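Soup Basics, Session 2: Handout
Fernden Community Kitchen
Instructor: Benito Pastor

Hi again, everybody! Last time we got as far as sweating the onions, so I'll pick up from there. If your onions went brown on you at home, don't toss them. Brown onions make a sweeter, darker soup and I kind of love that.

Once they're soft, in goes the garlic (one minute, no more, it burns while you're looking for the spoon) and then the lentils. Rinse them first. I use plain brown ones for this, 2 cups for a big pot, and 6 cups of stock. Water is fine too if you've got a good carrot and a bay leaf in there.

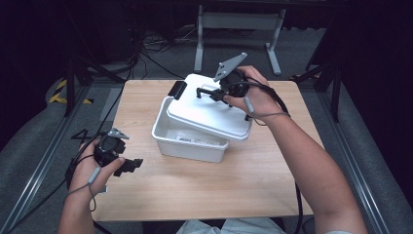 Bring it up to a boil, then turn it way down. You want lazy bubbles. I go and do something else for half an hour and come back to taste. Still chalky in the middle? Give it ten more minutes and a splash of stock.

Salt goes in at the end, and so does the lemon. Try it before the lemon and again after, because I want to talk about the difference next week!

For blending, I do half the pot and stir it back in. Let it cool a bit first if you're using a stand blender, and leave the lid vented.

To try before next class:
- one pot with cumin, one without
- a spoonful of yogurt on top
- leftovers the next day, thinned with water

Next session: chowder. Bring an apron and a container for your share.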